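Gleice Queiroz runs the evening housekeeping class at Nenside, up to 90 minutes every Friday, and has a good deal to say about folding T-shirts on a bed.

"People want a table," she said when we spoke in November. "Most of us haven't got one free. We've got a bed with a fitted sheet on it."

She starts her learners with one shirt. Marjan Arabzadeh, who joined from Deltow two years ago, still does it that way. "I used to tip the whole basket out - never again," she said.

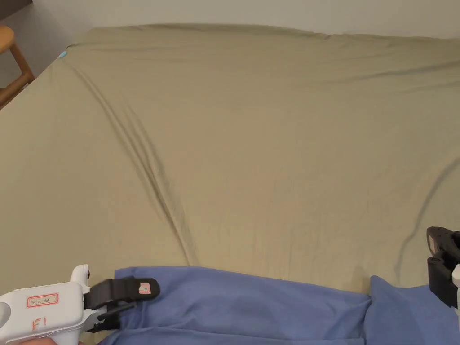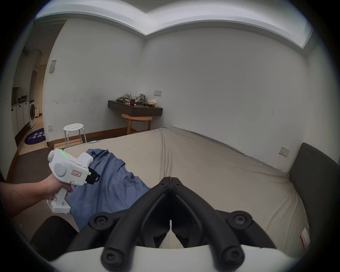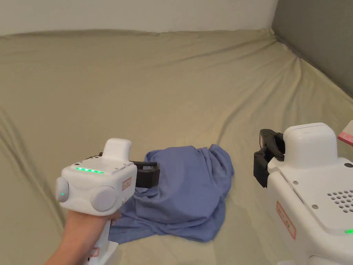 A beige sheet and a blue cloth, on the bed.

Smoothing first

Queiroz pulls the sheet towards the corners before she folds anything. Small creases don't bother her. "Find the collar, then the shoulders. The rest will follow if you go slowly."

Arabzadeh does it differently at home and folds the sleeves in first. "Gleice knows," she said. "We've agreed to leave it."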